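Stuto
Home > Arms & Grippers > End tools > Stuto Straight Finger, Round Tip

Stuto Straight Finger, Round Tip
Part no. 297
In stock – ships in 2 to 3 days
Page last updated June 7, 2018

I run this little shop and I try everything on my own bench before it goes up for sale, so what you get here is my opinion along with the specs. If you only want the specs, scroll down, they're at the bottom!

The Straight Finger is the plainest tool we sell. It's a single dark gray rod with a rounded tip, and it goes on the end of any arm that takes our square plate. I started carrying it in December after a bunch of you asked for something to push and poke with (buttons, sliders, small parts on a flat surface) that didn't cost as much as a full two-jaw gripper. I wasn't sure I'd like it. I now leave it on my arm most of the week.

For comparing tools I like a pushing job with a mix of shapes. Round things roll or spin, flat-sided things go straight if you hit them in the middle, and anything with points will turn on you the moment you're off center. I ran the same set of pushes with the Straight Finger, the Skuler two-jaw with its jaws closed, and the Mulligan soft tip.
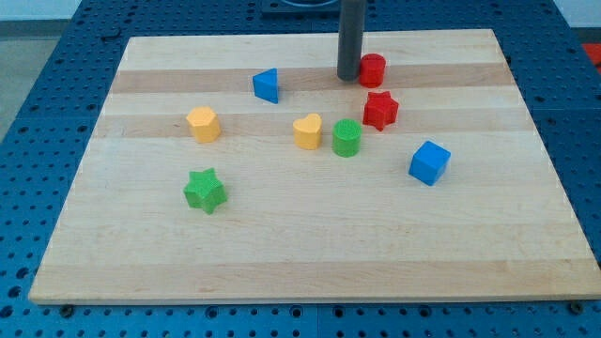 Stuto Straight Finger over the shape blocks on a maple cutting board.

The Skuler is a fine gripper and if you need to pick things up, buy that one. For pushing, though, the closed jaws are wide and flat, and I kept bumping the block next door when I was trying to get at a star. It also hides a good bit of the work from an overhead camera. The Mulligan is gentle and quiet and I love it on anything that scratches, but it bends a little before the block starts moving, so you end up adding extra travel to every push and guessing how much.

The Straight Finger just goes where you send it. You can bring it down in a narrow gap between two blocks, and the round tip means it doesn't matter which way the wrist is turned – that alone cut a lot of fiddling out of my programs. Stars are still a pain. Push one on a point and it'll swing around, so aim for the notch between two points and go slow. Cubes and hexagons are easy if you line up on a flat side.

A few things I'd want to know before buying:

It will not pick anything up. I do get emails.

Set your height carefully. I hover just above the board and come down in small steps, because a stiff rod has no give and your arm will feel it if you drive it into the table.

Cables and software are not included, there's nothing to plug in. If you use the Hosik controller, load the "single point" tool setting and then change the length to match. The default is too short.

Specs
Type: single rigid finger, no moving parts
Color: dark gray
Tip: rounded
Mount: square plate, 3 mm screws (included)
Shaft diameter: 22 mm
Works with: Hosik controller, most small arms with our adapter

In the box
Finger, screws, hex key, one spare set of screws for when the first set rolls under the bench

Returns
Send it back in the original box if it doesn't suit you. Scuffs on the tip are fine, I expect you to try it.

Related items
Skuler two-jaw gripper
Mulligan soft tip
Square plate adapter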